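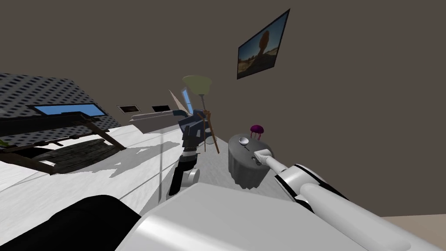 Teleoperators wanted for simulated housework

Part time, remote or at our Zurkow office. Starts November.

Nava teaches a two-armed robot to do small jobs in a living room. The living room doesn't exist, so you won't be asked to hoover it. The robot doesn't exist yet either, in the sense of having a body you could trip over, but it learns from people who drive it, and we are short of people.

You would sit at a desk with a pair of hand controllers and do the same modest task many times over: reach, close, lift, put down, reset. Each attempt is recorded and, if it's any good, goes into the training set. We have 732 good ones. We also have a large folder of the other sort, which Cúc Tiêu keeps and will show you on your first morning so that you feel better about yours.

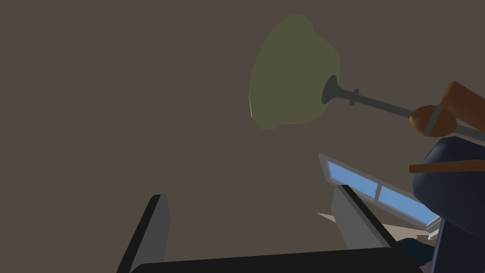 Gripper view, fingers open, green shade overhead.

Most of the views you'll work from are at an angle. You switch between them with a foot pedal. People who have played a lot of games tend to settle in by lunch, and people who have reversed a caravan tend to do so sooner. If you get queasy on the back seat of a bus, please say so when you apply and we'll book you a short trial first.

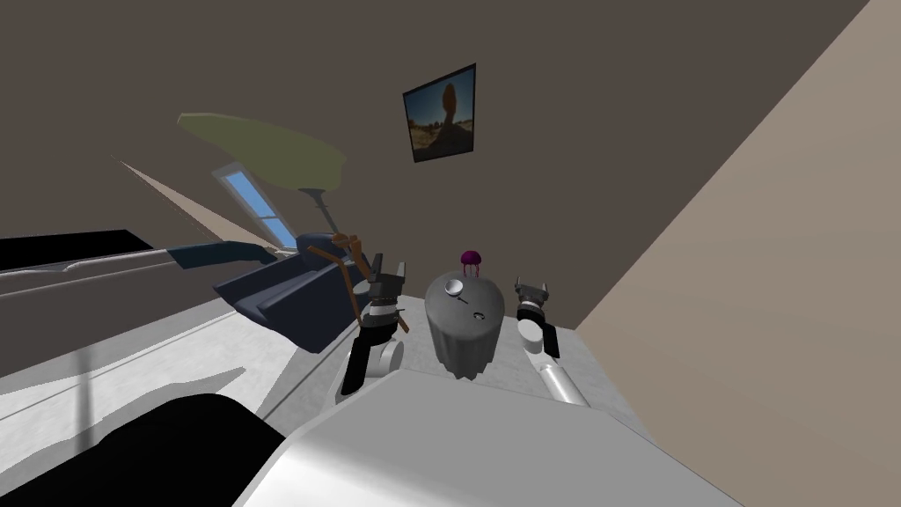

Patience counts for more with us than speed. A learning system copies what it is given, including the dithering, so we would like your approach to be calm and your mistakes to be plain ones that we can label. Say the target is the silver knob on the grey container: you bring a gripper up level with it, stop, look, and only then go in. If you knock something over, leave it, mark the attempt as failed and carry on. There is a button for this. It is the most worn button in the building.

What we ask for: steady hands, decent eyesight (glasses are fine), and the ability to write one clear sentence about what went wrong. No degree, no programming. Left-handers very welcome, as our examples so far lean heavily to the right.

What you get: paid training, shifts of 2 hours with a proper break in the middle, and tea of a standard we are working on. 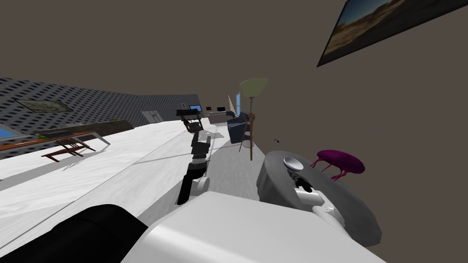 HOW TO APPLY

Write to Cúc Đỗ on the Kukero project desk with a few lines about yourself and the hours you can do. A CV is optional. Tell us about something fiddly you have done with your hands and didn't give up on. We have nine places. Shifts start at 9 in the morning, and there is an afternoon set for everyone else.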